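Portela Kitchen Swap Returns to Aruvthorpe in August

ARUVTHORPE. It's back! I'm Kelly Bittencourt, I run the Portela Kitchen Swap, and I'm so happy to say we're opening our doors again this August at the old Varon building on the canal side.

If you missed last year, it works like this. You bring the kitchen things you never use (we all have that drawer) and you go home with something you will. Last summer 187 households came through and 816 items found a new kitchen, including a fish kettle that I still regret letting go.

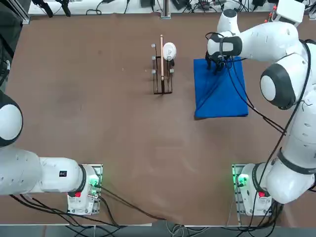 Drop-off opens at 9 a.m. and swapping starts at noon, with the doors closing at 3. Every item gets you one token, whatever its size, so a teaspoon really is worth the same as a stockpot. We take pans, crockery, baking tins, small wooden racks like the dark one on the table, and clean linens, folded please, the way the blue cloth next to it is. Sorry, but no knives and nothing with a plug this time!

Our neighbors at Flakus Bakery are bringing rolls and coffee, and they've kindly put $3,000 toward the hall rental, so entry stays free for everyone. Anything left at closing goes to new renters in town who are setting up a first kitchen.

Reporters and photographers are welcome all day. Ask for Kelly at the front desk and I'll happily talk your ear off about casserole dishes.

Media contact: Kelly Bittencourt, Portela Kitchen Swap, Aruvthorpe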